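Rhonda Lemieux has folded towels at the Seltton laundry in Starnville for 13 years. She started on nights, moved to days when her son began school, and now spends part of each shift away from the folding line, in a side room with a table and a pair of hand-held grippers.

"I still fold," she says. "I just fold with those on my hands for an hour or two, and then I go back out and fold the regular way."

The plant washes for hotels, two nursing homes and the Paiva swim club. Washing and drying have been mostly automatic for a long time. Sheets go through an ironer and come out folded. Terry towels are still picked out of the cart by a person, shaken, squared up and stacked, and that is the part the company now wants machines to share. The project is called Grerkuldale, after the road the plant is on. The grippers record how an experienced folder takes hold of a towel and moves it, and the recordings are used to teach a pair of robot arms to do the same.

Sheldon Lavoie, the shift lead, was asked to find people for it last April. He put a sheet up by the time clock and got two names.

"People thought they were signing up to train their replacement," he says. "I would have thought that too. I told them what I'd been told, that the arms would go on the bath towel line first and the folders there would move to sorting and inspection. I couldn't promise more than that, so I didn't."

Lemieux was one of the two. She says she wanted to see the thing up close before deciding what she thought of it. The first week was slow. With fingers you feel for the edge and slide along it to the corner. With the grippers you have to look for the edge, close on it, and lift.

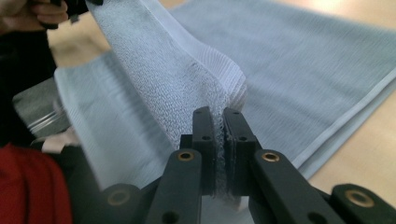
Seltton Starnville -- Finishing Department

Blue terry is on the table a good deal, and Lemieux has opinions about it. The loops bunch up when the jaws close, she says, and a towel will twist on the way up if the two hands are not moving together. "You grab a fold in the middle and you've got a rope. My hands fix that without me thinking. With the grippers I have to think, and I guess that's what they're after."

She gets the same hourly rate in the side room as on the line. That was not the first plan. Marlene Bergeron, the union steward, says the company had proposed treating the recording time as training, at a lower rate.

"It's skilled work, and the skill belongs to the people doing it," Bergeron says. "So we asked for the full rate, and we asked for a 10-minute break every hour, because the grippers are hard on the wrists. We got both. We also asked for a written guarantee on jobs, and we're still talking about that one."

The goal for the first stage was 2000 recorded folds. The group has now passed it, at 2837, and six people take turns. Francine McIntyre, who runs the finishing department, says the extra ones came from hand towels, which were added late.

McIntyre does not expect the arms to be quick. In the trial they will work at the end of the line on bath towels only, with a folder nearby to clear the ones they drop. "I have people out with bad shoulders," she says. "If a machine can take the heaviest carts, I want it to take them. What I don't want is somebody standing next to it all day with nothing to do but pick up after it." She plans to rotate that position every two hours.

Mélanie Cormier, the newest folder in the group, says the recording has changed how she works on the line. She had never watched her own hands before. She now takes the hem first on big towels, the way Lemieux does, and her stacks come out straighter.

Lemieux has been offered a move to inspection when the trial starts. She has not said yes. Inspection is quieter, and she likes the people on the line -- and the radio is out there.

"Ask me after it's been running a while," she says. "I'd like to see what it does with a fitted sheet."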